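4. Bathroom tidying

4.1 Why this task

Most published work on household chores deals with kitchens and laundry. Bathrooms get less attention, although the objects in them are small, light and handled every day. We chose a vanity for the third group of trials because the work there is easy to state and hard to finish: pick up what has been left on the counter and put it where it lives. A person does this in passing, often while thinking of something else, and would not call it work at all.

The kitchen group (Section 3) used mainly rigid objects with a clear top and bottom. A tube of toothpaste has neither. It lies flat, it changes shape when squeezed, and the way it behaves in the hand depends on how much is left in it. A toothbrush is thin enough to slip between two fingers that have closed properly. A mug holding a toothbrush is stable until something pushes the brush sideways, and then the whole thing can go into the sink.

4.2 Tasks and scoring

There were two tasks. In the first, the robot picks up the toothpaste tube from the front of the counter and stands it in the mug with the toothbrush. In the second, it lifts the toothbrush out of the mug, holds it clear for a moment and puts it back. Both were done with the right or left hand, whichever the planner chose. The starting position of the tube was changed between trials, but it was always placed within reach and never in the basin.

We ran 914 trials of the tube task and 118 of the toothbrush task. The difference is large because the toothbrush task was added late in the program, in January, after the first set of results had been looked over. The full data set for the study, including the kitchen group, holds 2194 trials.

A trial was scored as complete, partial or failed. Complete means the object ended in its goal position with no help and nothing else on the counter was knocked over. Partial means the object was picked up but put down in the wrong place, or dropped somewhere it could be picked up again. Anything else was a failure. Aiman Hidayat scored every trial from the recorded views and marked doubtful ones for a second look. Time was recorded but not used in the score, as a slow robot that gets the job done is still of some use in a home.

Control software came from the Terkau stack used in the kitchen trials, with the Postex grasp planner in place of the earlier one. The planner was given no model of the tube. It worked from camera views alone and chose its own grasp point.
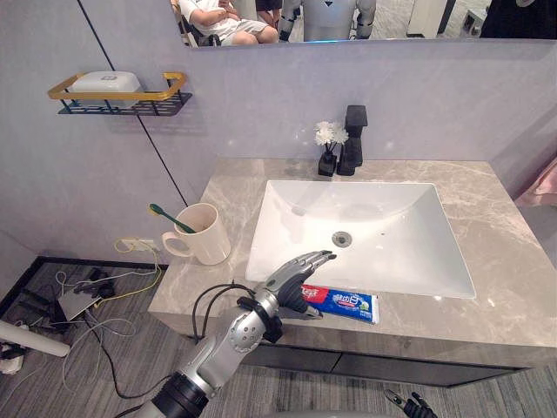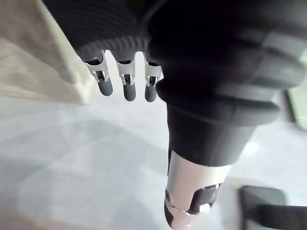 Figure 4. Bathroom setting. First view: the hand over the front of the counter, with the toothpaste tube lying beside the basin. Second view: the fingers and thumb of a robotic hand, seen from close range.

4.3 What went wrong with the tube

The most common fault in the tube task was a grasp that closed too high. A tube lying flat is low, and a hand coming down on it has to bring its fingertips almost to the counter to get around the sides. The planner keeps a safety margin above hard surfaces. With a cup or a bottle this margin costs nothing. With the tube it often left the fingertips resting on the upper face, where they pressed and slid off. We tried a smaller margin and got more good grasps, but also more contact with the marble, and the force limit stopped the arm each time that happened.

The second fault was turning. A tube held near one end swings down at the other when it is lifted. A person lets this happen and uses it, since a tube that is hanging down is already half ready to go into a mug. The planner had no notion of this. It treated the swing as a slip, closed harder, and in several trials squeezed the tube out of shape before setting it down again. Nothing came out in those trials because the cap was kept on throughout, which we recognize is kinder than what most households would offer.

Placing was a smaller problem than we expected. Once the tube was held upright over the mug it usually went in. The toothbrush handle got in the way at times – it leans across part of the opening – and the tube came to rest on the rim. Those trials were scored as partial.

The mirror was a nuisance of its own kind. It shows a second version of whatever is in front of it, including people and the robot itself, and early versions of the perception code would now and then propose a target that existed only in the glass. Masking out the mirror by hand fixed this for our room. It would not fix it for anyone else's, and we do not count it as solved. The glossy basin caused similar trouble on a smaller scale, mainly through highlights that were read as edges.

4.4 What went wrong with the toothbrush

The toothbrush is easier to find and harder to hold. Its handle stands clear of the mug, so the hand does not need to go near the counter. The difficulty is that the handle is thin compared with the fingertips, and the contact can roll. When the thumb was slightly out of line with the fingers, the brush turned as the hand closed and levered against the rim of the mug. The better trials were those in which the hand closed slowly and paused before lifting. We did not plan that pause. It came from a delay in the force reading, and we left it in.

Putting the brush back was the weak part of the task. Lowering a thin object into an opening calls for a fair idea of where its lower end is, and by then the hand is often blocking the view from the head. The wrist view helps when the end of the brush falls inside it, but the fingers and thumb take up much of that view as well.

4.5 Comparison with other reports

Pelupessy reports a similar pattern for pens and cutlery: finding the object is mostly reliable, lifting it is fair, and returning it to a narrow holder is poor. The Argate trials used a two-finger gripper on bottles and jars and had fewer bad grasps than we did, but their objects were all rigid and stood upright at the start. We would expect a simple gripper to do well on the toothbrush and poorly on a tube lying flat, though we have not tested this.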